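Vurnano plant Kauf von 11 Handgreifern, Nutzen bleibt offen

Utov. Der Dienstleister Vurnano will 11 Handgreifer anschaffen und dafür rund 158.000 Euro einplanen. Wartung und Ersatzteile fehlen in der Vorlage. Entschieden wird im Juni. 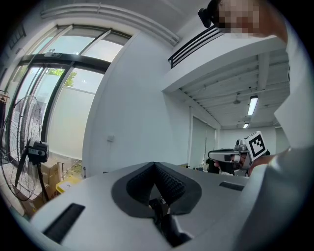

Zweifel an der Rechnung

Anbieter Barik verspricht 100 Prozent Verfügbarkeit, belegt das aber bislang nicht. Ein Angebot von Weerakoon liegt 10 Prozent höher, mit Wartung. Warum es ausschied, ließ Vurnano offen.
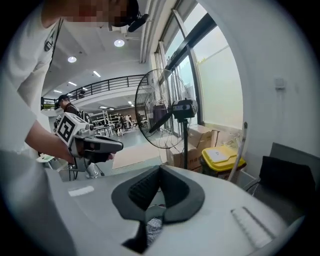

Handgreifer mit Markerwürfel im Einsatz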